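Print this page | E-mail this page

Gallery: Rooms That Never Look the Same Twice

Welcome, and thank you for stopping by our little corner of the lab's pages! I get asked a lot what we do all day, and since the honest answer involves a good deal of squinting at strangely colored kitchens, I thought I would put together a short tour. Our project is called Nerby, and the question behind it is an easy one to say out loud: if a robot practices opening drawers only in simulation, how strange do the practice rooms have to get before it stops caring what a drawer looks like and starts paying attention to where the handle is?

We are hardly the first to shuffle colors and textures in a simulator, and I don't want to pretend otherwise. What we wanted to know was whether it helps to shuffle the parts of one piece of furniture separately, so that a single counter might carry several drawers that look as if they came out of different houses. We call these "patchwork" rooms. The other group, our "matched" rooms, get one finish for the whole counter, and everything else (walls, floor, clutter) is shuffled the same way in both.

Our room generator, Poduval, builds the layouts, and a second program, Indis, picks the surfaces. Indis has no taste whatsoever, and we have grown very fond of it.

A patchwork room from the robot's head view

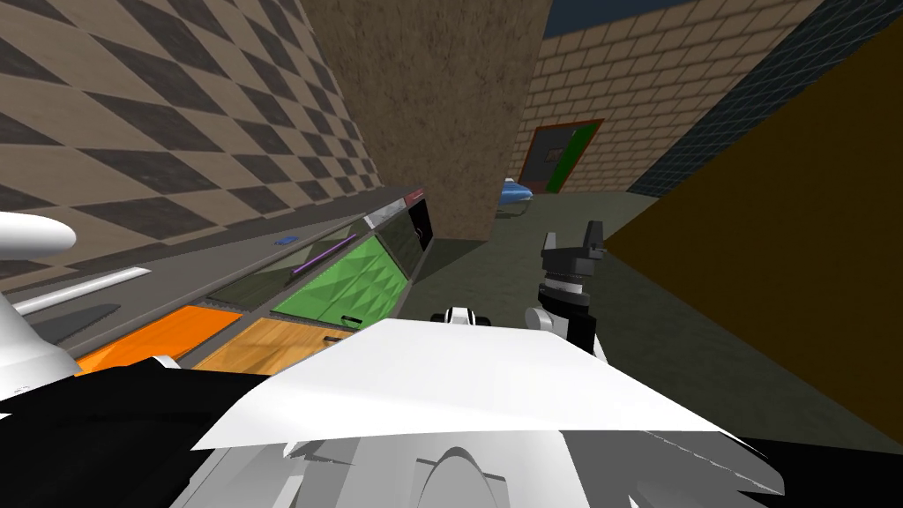 Orange, wood grain and faceted green, all on one counter, and a thin purple handle on the dark gray drawer above the green one. I have a soft spot for this room, partly for the diamond wall and partly for the green door standing ajar over on the brick side. The head view is tilted here, and the robot's own shoulder plate takes up a good part of the bottom, so the policy has to learn to read a counter past its own body.

What we found

We trained one policy on each kind of room and then tried both in 60 test rooms neither had seen, with 4 attempts in each. The patchwork policy opened the requested drawer in 89 percent of its attempts. The matched policy did noticeably worse, and most of its trouble came on handles that were close in color to the drawer front, which is where we had hoped to see a difference (and were quite nervous that we wouldn't!).

I should add that three of us looked through the failures by hand over a long stretch in April, with a great deal of tea. Many of the remaining misses had the gripper closing just beside a slot handle. Those slots are shallow in our models, and Augustina Yakubu is now rebuilding them with a deeper lip. Tests on the real arms in the Ameo room come after that, and I will write those up separately.

Comments (3)

tessellate: Lovely to see the rooms at last. Do you shuffle the lighting too, or only the surfaces?

Gallery editor: Both! Lighting is shuffled identically in the patchwork and matched rooms, so it shouldn't favor either one.

mornington_k: That checkered wall would give me a headache by lunchtime. Looking forward to the real arm results.

Contact the Nerby project | Copyright Nerby project, all rights reserved | Back to top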